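Standadness Pauses Handheld Gripper Program After Fault in Finger Closure

PLERANO, January 1, 2019 – Standadness today announced a temporary pause in the use of its Nirnari handheld gripper, following a fault in which the fingers continued to close after the operator had released the trigger. No injuries were reported.

The fault was recorded in 3 of 80 trials carried out on ordinary desk items at the company's Plerano office. In each case the grip force rose past its set limit before the safety cutoff responded. All 12 units of the same build have been withdrawn from outside users.

Checks now under way at the office begin with the fingers spread wide apart over a clear stretch of desk, with the ribbed pads facing each other. 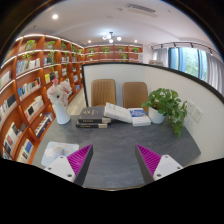
Béla Vass asked why users had not been told sooner, and said that a late cutoff should have been treated as a safety matter from the first report. Standadness accepts this criticism. The first report was logged as a worn pad, and the control board was not examined until the fault came back.

The company has since traced the problem to a position sensor supplied by Pasichnyk. The sensor can lose its signal when the cable behind the mounting plate is bent. A revised cable guide and a shorter cutoff time – 20 milliseconds – are being tested on light household and office objects.

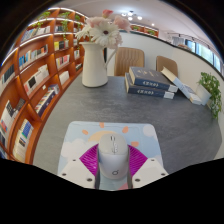 The Nirnari gripper holding a wireless mouse at the Plerano office.

Users who still have a unit should switch it off, remove the battery and keep fingers away from the jaws. Replacement parts are expected in March. Questions may be sent to Benedek Vörös at the Standadness press office.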